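I gave up my window seat in March, and I'm still a little sore about it.

The trip was Ekau to Dornberg, which I make two or three times a year to see family. By plane it's a short hop, barely long enough for the cart to reach row 20 before it has to turn around again. By train it's 737 kilometers and most of a day, with one change at a station where the only open business sells phone cases.

I'd like to say I chose the train out of pure concern for the atmosphere. The fare was $161 and the flight was $314, and my principles have always been strongest when they come with a discount.

Packing was easy. No quart-size bag, no decanting shampoo into a bottle the size of my thumb. I brought a full jar of peanut butter simply because I could. Security had taken one off me the year before, and I'd been holding a grudge. 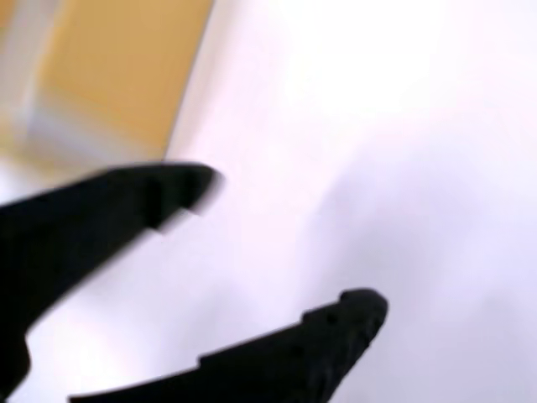 Black gripper fingers, mid-blur.

The first leg left at 6:40 in the morning, and I had a seat facing backward. Some people don't mind this. I spent the first hour watching everything I'd just missed. After that the car thinned out and I moved across the aisle, where I could see fields, a great many backyard trampolines, and one very long parking lot full of buses.

I had bought a carbon add-on too, through an outfit called Oksanen that the booking site offers at checkout. For 2 extra dollars it promises to "balance" your trip. I clicked yes in the same spirit in which I round up at the grocery store, then spent a good stretch of the ride trying to find out what had been balanced. The certificate they email you has a leaf on it. The terms run longer than the novel I'd packed and mention trees, stoves and "other instruments," so somewhere out there I may own part of a trombone.
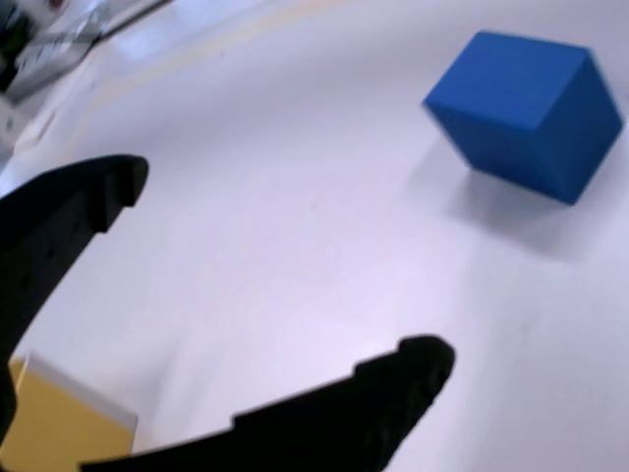
Anyway, the change of trains. I had 25 minutes on paper and four in real life, all of them spent going down one set of stairs and up another with a suitcase whose left wheel has opinions. It's an Iteck, the carry-on everyone told me was indestructible, and I suppose it hasn't been destroyed. It just pulls toward the tracks.

The second train was newer and had outlets that worked, plus a café car where I paid too much for a cheese sandwich and ate it standing up, swaying, feeling like a person in an old movie. Then it rained on the windows for three hours and I slept through most of the good scenery, according to my sister, who asked me about the gorge. There's a gorge, apparently.

I got into Dornberg after dark, stiff in one hip and oddly cheerful. The station is right downtown, so I walked to my sister's place in ten minutes. From the airport it's a forty-minute shuttle that smells like somebody's lunch, and I don't think I'd ever counted that as part of the flight before.

I'm going again in August. I've booked the train there and the plane back, and I'm asking for the left side this time so I can see the gorge.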